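# Join the Feltport assembly team: student builders wanted for the spring season

We're a student robotics club at Mac Mathúna College, and we have room for more people on our assembly project! The team enters the Jirkovholm student challenge in March, and between now and then we have a lot of picking, placing and fitting to teach a robot arm.

You don't need experience. Two of our best programmers joined last year having never written a line of code (one came from the theater department and still runs our demo nights). If you like puzzles, or taking things apart, or arguing over why a plate landed slightly crooked, come along.

## What you'd be doing

Almost everything begins in simulation. We build a virtual workbench, put parts on it, and write the code that gets the gripper to the right piece at the right angle. Once a routine works well enough there, we try it on the real arm in room 241.

Right now we need help with:

- grasp planning, mostly in Python
- modeling parts and fixtures for the simulator
- running test batches and keeping the log (we're past 800 runs and the log needs love)
- writing up the season for the Flaso student newsletter 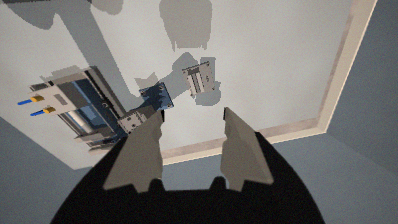

Small parts are giving us the most trouble at the moment. A bracket plate can sit at any angle, and the fingers have to come in without bumping whatever is next to it. We have three competing ideas for how to handle this and would be very happy to hear a fourth.

## Time and place

We meet in the evening, 6:30 to 8:30, in room 241. Extra sessions start a few weeks before the challenge, and those are optional. There's no fee. Bring a laptop if you have one; the lab has machines to share.

We have 11 places open, for students in any year and any major.

## How to apply

Send a short note to Gearóid Ó Dálaigh, our team lead, or leave it in the club mailbox outside room 241. Tell us which of the jobs you'd like to try and something you've made, fixed or broken. A few sentences is plenty, and he answers every note himself.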